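Coltwood Garden and Allotment Society
Minutes of the general meeting, 11/21/21

The meeting opened at 7:05 p.m. in the side room of Coltwood Hall. A quorum was present. The minutes of the previous meeting were accepted with one correction: under Item 4, "north fence" should read "north gate."

1. Water supply

The line serving the lower plots was shut off and drained after the first hard frost. The upper line remains on for the greenhouse. The meter reading at shutoff was recorded in the site log. Two hose bibs on the lower line drip when closed and need new washers before the line is charged again. The work was assigned to the maintenance group.

The chair reported that Ulto has quoted $400 for a replacement backflow preventer, parts and labor included. The present unit passed its last inspection but the body is corroded. Members asked whether a rebuild kit would be enough. The chair will request a price for the kit and bring both figures to the February meeting.

2. Cut flower beds

The shared beds were cleared and mulched with leaf mold to a depth of 2 inches. Dahlia tubers were lifted, divided, and packed in dry peat. Several clumps at the east end showed rot at the crown and were discarded. Labels were lost from one crate, and those tubers will be planted as mixed stock.

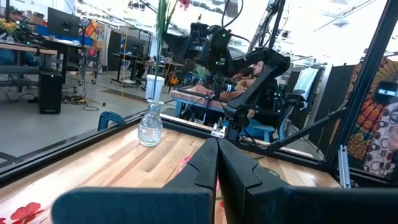
A member proposed moving the sweet peas to the west trellis, where the soil drains better. Discussion followed on whether the trellis would carry the load in wind. It was agreed to add a second wire at mid-height and replace the end post. Carried by show of hands.

3. Seed order

The joint order will go to Zorevach again this year. Orders over $200 ship free, and last year's order cleared that amount. Order sheets are to be returned to the secretary by the end of the month. Late sheets will not be added. Members wanting onion sets should list them on the separate form, as these ship later than the seed.

4. Plot fees

Annual rent for a full plot stays at $65. A motion to introduce a reduced rate for half plots was discussed and tabled. The secretary will check what the lease says on subdivision.

5. Compost

The Pan bay is full and has been closed to new material. Use the middle bay until further notice. Woody stems over finger thickness go on the brush pile. The thermometer is missing from its hook. Whoever has it is asked to return it.

6. Other business

The combination on the tool shed will be changed. Members will receive the new number with their fee notices.

The next meeting will be held in February in the same room. The meeting closed at 8:20 p.m.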